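4. Setting Up the Portioning Station

The Tisa portioning scale is supplied with a base unit, a weighing platform, a power adapter and a roll of marking tape. Read section 3 before connecting the adapter.

4.1 Choosing a location

1. Select a level table that does not rock when pressed at the corners.
2. Keep the base unit at least 200 mm from walls, fans and air vents. Moving air causes the reading to drift.
3. Route the power cord behind the table. Do not run it under the platform.

CAUTION: Do not place the scale on the same table as a mixer, slicer or vacuum sealer. Vibration can damage the load cell, and this damage is not covered by the warranty.

4.2 Marking the work surface

Clean the table with mild detergent and let it dry fully before applying tape. Mark one zone for empty containers and a second, larger zone for the base unit. The zones may share a strip of tape - this saves space on narrow tables. Press each strip down from the center outward.

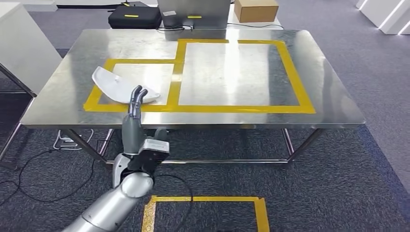

4.3 Leveling the base unit

1. Set the base unit inside its zone with the display facing the operator.
2. Turn the four feet until the bubble sits inside the circle.
3. Lower the platform onto the pins. It must drop in without force.
4. Press ON and wait for the display to show 0. Warm-up takes 37 seconds.

Note: If the display shows E2, the platform is touching the housing. Lift it off, turn it end for end and seat it again.

4.4 Setting the container weight

1. Place an empty container on the platform.
2. Hold TARE until the display returns to 0.
3. Press STORE, then select a memory position.

Containers up to 330 g can be stored. Heavier containers must be tared by hand each time. The stored value is kept when the unit is switched off, but not when the backup battery is removed.

4.5 Checking the reading

Place the 1095 g check weight in the center of the platform. If the display differs by more than 1 g, repeat 4.3 and test again. If the error remains, follow the calibration procedure in section 7.

Section revised 27 May 2026, N. Malik, Petrenko Technical Publications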